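Speaker notes, end of year talk, Zindodow project (final year robotics option)

Slot is 14 minutes plus questions. I tend to gabble, so if Csaba waves at me from the side, slow down!

Opening. Say hello, thank Yvonne Blackburn for having us. Then the team: me (Suryani Purba), Csaba Simon on motion planning, Deepak Bansal on the simulator, and Margit Szekeres, who wrote nearly all the scoring code and then rewrote it when I broke it in March. Ask for hands up from anyone who did the robotics option themselves. Usually a few at the back.

What we set out to do. Give the class a tidying-up task in simulation that any student could run on their own laptop, with a proper score at the end. You write your planner, you press go, you go and make tea. I'll say a bit here about why tidying is such a good exercise: it sounds like a chore a child could do, and then you try writing down the rules for it and lose a whole weekend (I did, two of them).

Click to the stills. Leave them up while I talk, don't rush off.
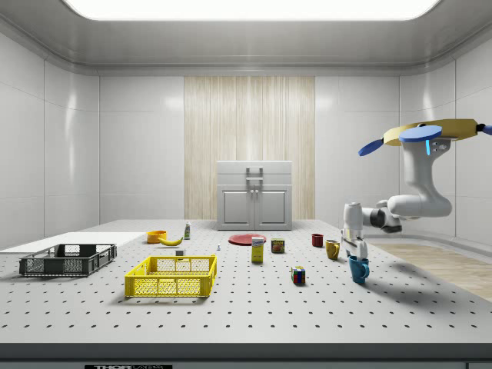
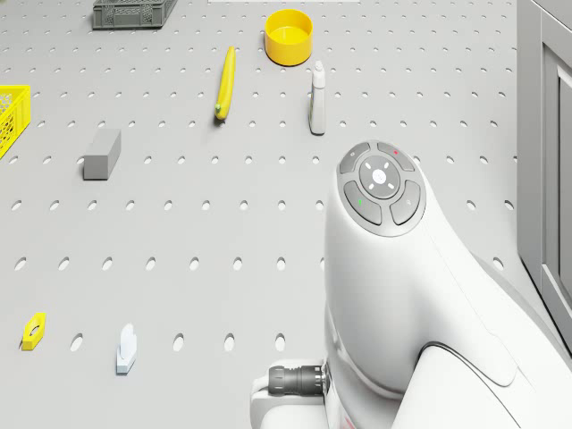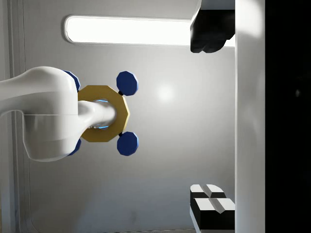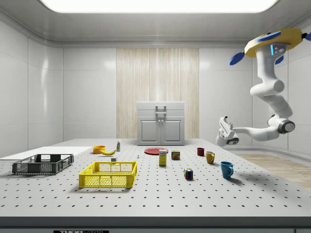

Now the scoring, my favourite bit, so watch the clock. Each student planner gets 30 runs and the start positions get shuffled every time. We began with one mark per object put away and it was hopeless, people just went for the easy things and ignored the rest. So Margit brought in weights. A mug is worth more than the puzzle cube, because you have to decide what to do about the handle, and look at the teal one in the first and last stills with its handle out to the right, then think about what your fingers would have to do if it were turned round the other way. The banana is worth a surprising amount too. Curved things are a pain! Pause here for the Gillies story if people look awake: Gillies was our first planner, and it was so careful about bumping into anything that it spent an entire run picking its route and never picked anything up.

Results. We had 7 planners handed in by the class. Put the table up and talk about Galbridge and Skirum only, the rest can be read afterwards. Galbridge was slow and steady, Skirum was fast and knocked things over, and they finished within a mark of each other, so there was a fair bit of shouting in the lab.

What I'd change. Shorter runs, a clearer handout, and the step limit set at 2000 from the first week so we don't have to move it halfway through term (sorry again, everyone). Deepak wants to add a second arm. I'd like to sleep first.

Questions. If someone asks about moving to real hardware, pass it to Csaba. If someone asks about the marking of the module, pass it to Yvonne, quickly.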